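The pen that would not lift

November 13, 2022

I spent most of yesterday chasing a fault in Bondix, our drawing arm, and I want to write it down while I still remember the order of things. We had the table booked in the big room at Grastbridge and the plan was to run the same line drawing over and over until we trusted it. We didn't get that far.

The setup is the one I've described before. The whiteboard lies flat on the table, the arm is fixed beside it, and the working area is marked with four corners so we can tell at a glance if the base has shifted. The drawing comes in as a list of strokes. Wemton, our planning script, turns each stroke into joint moves and puts a pen lift between one stroke and the next.

The first runs were fine. Then we got a long diagonal that wasn't in the file. The arm had finished one shape, started toward the next, and dragged the marker across the board the whole way. 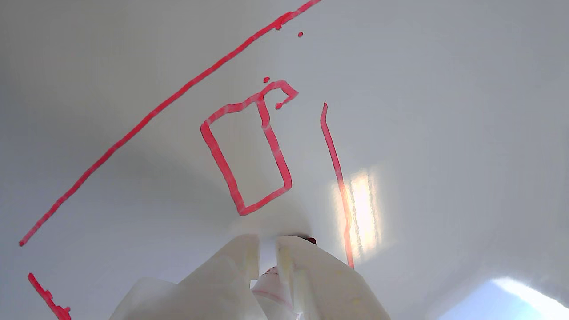 Does the arm know when the pen is touching the board?

It has no contact sensing at all, so it goes by the joint angles and assumes the pen is where the angles say.

That was the root of the trouble. A lift is only a command to go up by a set height. If the joints don't get there, nothing complains, and the next move starts anyway. I had the lift set to 2 mm, which was plenty in the spring when the arm was new. I kept it low to save time between strokes and never went back to it.

My first guess was the planner. I read through the stroke list twice and the lift commands were all there, one after every stroke. I ran them with the marker out of the gripper and the arm went up each time. With the marker back in and the arm reached out across the board, it hardly moved. So it was mechanical, or it was the servos, or it was both.

I logged the shoulder joint for the rest of the hour. Over 24 lifts, 14 came up short. The bad ones were nearly all at long reach, where the shoulder is holding the most weight. Close to the base the same command worked well enough to clear the surface.
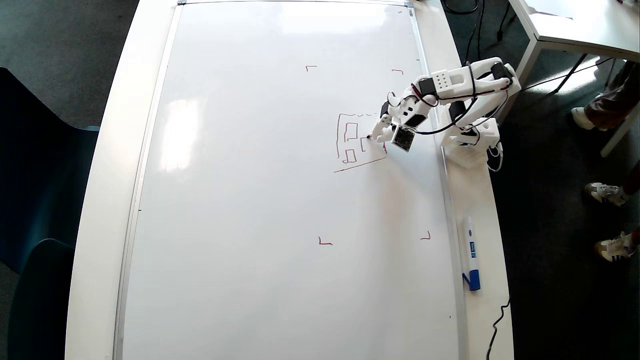 Bondix at work on the board, marker down inside the corner marks.

There were two causes, as far as I can tell. The screw holding the shoulder horn had backed out, which gave the joint some play. I could feel it by hand with the power off. The arm would take up the slack before it lifted anything, and on a small lift the slack used up most of the move. The second cause was the supply. I had swapped in the longer power cable so it could run off the side of the table, and with several joints moving together the voltage sagged enough that the shoulder went weak. Tightening the screw helped. Going back to the short cable helped more.

Now the part I'm less happy about. During one of the bad runs I reached in to pull the marker clear while the arm was still powered. The shoulder caught up all at once and the gripper came up into the side of my hand. It's a small plastic arm and all I got was a red line on my knuckles, but it was a dumb thing to do. A joint that is behind its target is going to move as soon as it can, and I had my fingers in the way. We have a stop switch. It was on the far side of the table, under a coat.

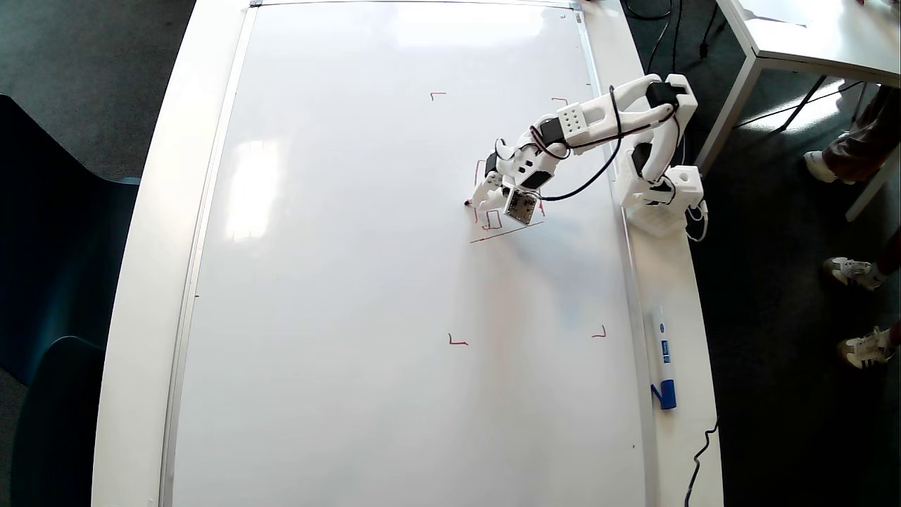 Bench Notes, Vol. 2, No. 23

Changes made so far:

The lift height is now set high enough to clear the board at full reach with the old slack still in the joint. Drawings take longer. I can live with that.

Wemton now reads the shoulder position back after each lift and stops the run if it is short. It should have done this from the start. The check is crude and it will trip on a slow servo, so I may have to add a short wait.

Thread locker on the horn screws, all of them. The elbow screw hadn't moved yet but I did it too.

The stop switch is now taped to the table edge on the operator's side. Nobody puts a hand over the board until it has been pressed.

Still open: I don't know how much the marker itself matters. A fresh one sits a little differently in the fingers than a used one, and I haven't measured the difference. I also want to try the Hourani spring holder, which lets the pen slide back when it is pushed too hard. It would take some load off the shoulder, but it also means a bigger lift is needed before the tip leaves the board, so it could make this fault worse before it makes it better. The parts should be here in December and I'll test it with the logging turned on.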